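Arwel Llewellyn
12th September

Thread on the bench rules we use for two-arm cells. I've been asked for these by a few people since the Stumcombe meetup, so I'm putting them in one place. They're for small arms on tabletops, the kind you can run next to a desk. If you have big industrial arms behind a fence, you already have a safety engineer and should listen to them.

1/ Start with the risk assessment, even for a small arm. Ours is two pages. It lists every task, who is in reach during the task, what the arm could pinch, and what we do about it. If the task changes, the sheet changes before the arm gets power. We keep it in a plastic sleeve at the bench so it gets read.

2/ "It's a collaborative arm" does not settle anything. The standards look at the whole application: arm, gripper, part, table, and the person. A gentle arm holding something sharp is a sharp hazard. A lot of teams buy the arm, read the brochure, and stop there.

3/ Gripper fingers get their own line on the sheet. Pointed fingers are great for small parts and bad for eyes and knuckles. We set speed by the finger shape, and we write down which fingers are fitted. Swap the fingers and the old speed limit is void until somebody checks it again.

4/ Two arms sharing a workspace is where most of our near misses came from. Each arm had fine limits by itself. Together they could close on a hand from both sides. Ctibor Hubáček went through our log at the Leditville shop and found 6 entries in one quarter. Every one was in the overlap zone.

5/ So now the overlap zone is written down as its own area, with its own speed. Both arms slow down when either one is in it. You lose a little cycle time. I have stopped arguing with people about the cycle time.

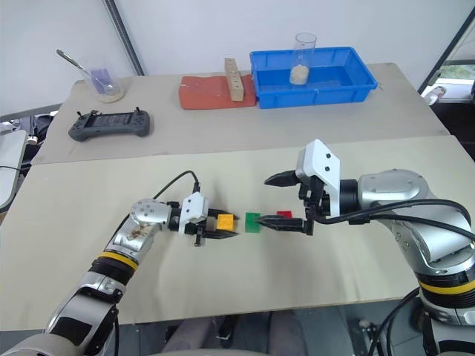

6/ Practice parts before real parts. A new routine runs on plain blocks first, at reduced speed, until it has done a full session without a stop. Then real parts at reduced speed. Then we talk about full speed. Skipping a stage needs a signature, and in practice people would sooner run the stage than go find someone to sign.

7/ Cables. Leave enough slack for the full range of the wrist, and check it by moving the joint by hand through its range with the power off. Then check it again at the far end of the reach. A cable that looks fine in the home position can be tight as a guitar string at full reach. Look at the connector on the gripper side too. That's the end that works loose.

8/ Anything on the table that isn't part of the task gets a fixed place outside the swept area, or it leaves the table. This covers tools, cups, handheld controllers, the lot. We argued over whether a controller counts. It counts. If you have to reach past a moving arm to pick it up, it's in the wrong place.

9/ Seated operators are a special case and the sheet should say so. You can't step back from a table when you're in a chair with your knees under it. Our rule is lower speed whenever anyone is seated within reach, and the emergency stop goes where a seated person can hit it with either hand. Test that with the shortest person on the team and then the tallest.

10/ Floor under the bench stays clear. Loose parts and chair wheels don't mix, and neither do feet and hanging cables. Someone checks at the start of the shift and initials the card. It takes a minute.

11/ Logging. We log every stop, including the boring ones. As of this morning the log has 3,473 entries across all the benches, and 412 of them are tagged as unplanned contact. Nearly all of those are finger against part or finger against table. I still want them in there. When the count for one bench climbs, something has usually shifted, most often a mount.

12/ What goes in an entry: time, bench, task, which arm, speed setting, what touched what, who restarted it. No essay. When the form was longer, people filled it in at the end of the day from memory, and you could tell.

13/ Restart rule. Whoever restarts has to have looked at the table first, from the bench, with their own eyes. No restarting from another room. Ait Ali dropped remote restart from their cells last December and wrote up why. We did the same a month later.

14/ Checklists by vendor. Clasel ships one with their mounting plates and it's decent on bolts and torque. It has nothing on shared workspaces, so don't treat it as complete. Same goes for ours, by the way. It was written for our benches and our tasks.

15/ Someone asked if you need all this for a student bench. I'd keep the task sheet, the overlap zone, the seated rule and the stop log. The rest can wait until you have more than one bench running.

16/ Ctibor is cleaning up the blank sheet and the log form so they can be shared. I'll add them to the end of this thread when he's done. Corrections welcome, particularly on number 9, where I think our speed limit is still a guess.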